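The Desk That Asks Nothing of You

14 comments | 20 shares

For most of my working life I believed that a good desk must be heavy. My first one had 6 drawers, and every drawer was full of things I did not need. When I moved to Drolldale, it took two men and a whole Wednesday to bring it up the stairs. I did not enjoy that day, and I think they enjoyed it less.

So I have spent April looking at the opposite kind of desk - long, white, without one drawer. The furniture shops have many of them now. Hotevwood sells one in 2 lengths, and Vuvora gives 16 days to return it.

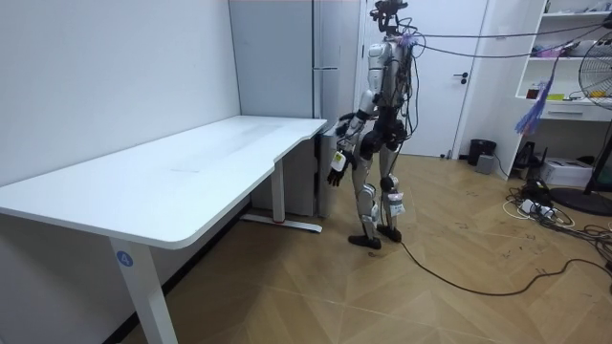
A long white desk on light parquet.

What I like first is the floor. Under an old desk with drawers the floor disappears, and the room becomes smaller by exactly that piece. Under a desk on thin legs the wood continues, and the eye goes with it to the wall. White and warm light brown are good neighbors. I would not put a rug there.

The second thing is the corner. I have a bruise on my hip from square corners, always in the same place, and I have become a great friend of the rounded ones. A curved cutout in the top is also kind to a person who must pass by many times in a day.

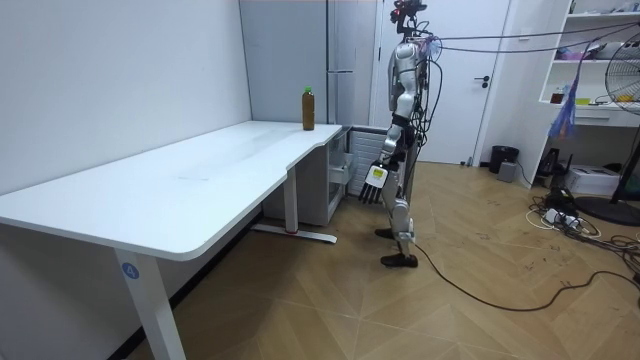 Then comes the question of what may stay on the top. My own rule is strict: the work of this hour, and one drink. The drink should have a cap. I learned this with an open cup of tea and a letter from the tax office, and the letter had to be dried on the radiator in the Barta apartment where I lived then.

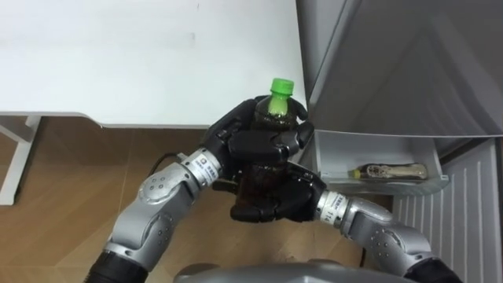
A bottle of tea is not so elegant as a porcelain cup, I admit it. But it closes, and it can stand close to the wall at the back and wait there until lunch.

The papers went into a tall cabinet, and I must now stand up to get them. My back is thankful for this. The old desk is still in the hallway, with all its drawers, and I have not yet called the two men.

Related
Living With a Parquet Floor
Small Rooms in Drolldale
Cabinets That Go Up to the Ceiling
Is White Furniture Hard to Keep Clean?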